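Séance 7 - Emballages à usage unique : matériaux et fin de vie
(notes de cours, à compléter avec le poly)

Rappel : emballage = contenant + fermeture + décor. Souvent plusieurs matériaux, donc plusieurs filières. D'où les ennuis au tri.

Carton pour liquides. Fibre vierge en général, couchage PE côté intérieur. Soudure du corps à chaud, fond rapporté, bord roulé (rigidité + appui du couvercle). Le couchage gêne la remise en pulpe, il faut des pulpeurs adaptés. Voir cas Verach, vu en novembre.
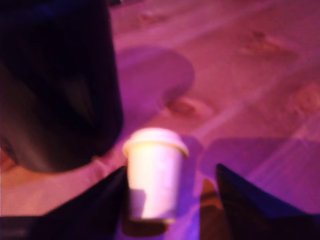
Fig. 1. Gobelet en papier avec couvercle plastique.

Couvercles : PS, PP, parfois fibre moulée. PS cassant, PP plus souple et tient mieux à la chaleur. Toujours séparer du gobelet avant le tri !!

Compostable ≠ biodégradable dans la nature. Compostage industriel : critère de 90 % de biodégradation, à savoir par coeur. PLA : pas dans le compost du jardin.

Réemploi : étude de cas Jasberg, consigne sur un campus. 1491 gobelets mis en service, 356 jamais revenus. Calculer le taux de perte, puis le nombre moyen d'utilisations (attention au lavage, souvent oublié dans les bilan).

Pour la prochaine fois : lire le chap. sur les encres, finir l'exo Jasberg.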